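Search this site
Search Go

Mavow prop produce set, kitchen pack - review

Posted 15/03/2021 by Nicanor Ocampo

Short version: good set, wrong box, buy it if you collect demos on a tabletop. Long version follows, typed between sessions so forgive me.

We needed fruit. Real fruit goes soft, rolls differently by Thursday, and then half your examples have a brown pear in them. So, Mavow kitchen pack. Fruit and veg, all artificial, sold for shop displays I think. Two-arm setup, head camera, one person on the operator side per shift. 282 demos recorded with it so far over 7 sessions.

Shapes first. Pear is great. Proper narrow neck, the gripper gets a different problem depending which way it lies. Banana also good, the curve makes people choose an end. The shiny stuff is VERY shiny. Light bounces off the green one and I worried about the camera. Trained a small policy on the first batch and it coped, mostly. Missed the green one 3 times in a row on the toaster oven, then got it. Would still pay extra for a matte version.
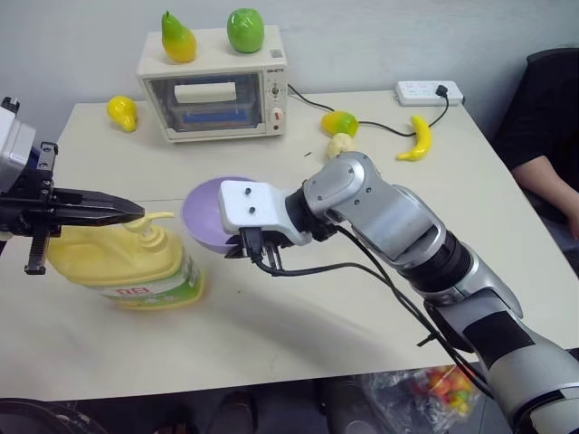

Table layout with the bowl, the oven and the detergent jug. Spare produce in the bag on the floor.

Layout matters more than the fruit does, to be fair. We move everything between takes. Pears on top of the oven, pears next to it, bowl left, bowl right. First session we didnt bother and the thing learned a spot on the table instead of a bowl. Threw that lot out. Clutter stays in too - pump bottles, cords, whatever a kitchen has.

Wear: fine. Paint rubbed on one pear where the fingers close. Dropped plenty, no cracks. Stems hold up better than on the Pastum set we had before, those came off in the first week.

Bad bits. The box is useless, no dividers, so ours live in a plastic bag. No size chart anywhere, had to measure each peice myself before picking a bowl. Two of the round things look so alike that our labels got swapped for a whole session. And ordering singles is impossible, you lose one lemon you buy the whole pack again.

Support answered in a day. Said singles maybe in May.

Rating: 7 out of 10. Would buy again - already have.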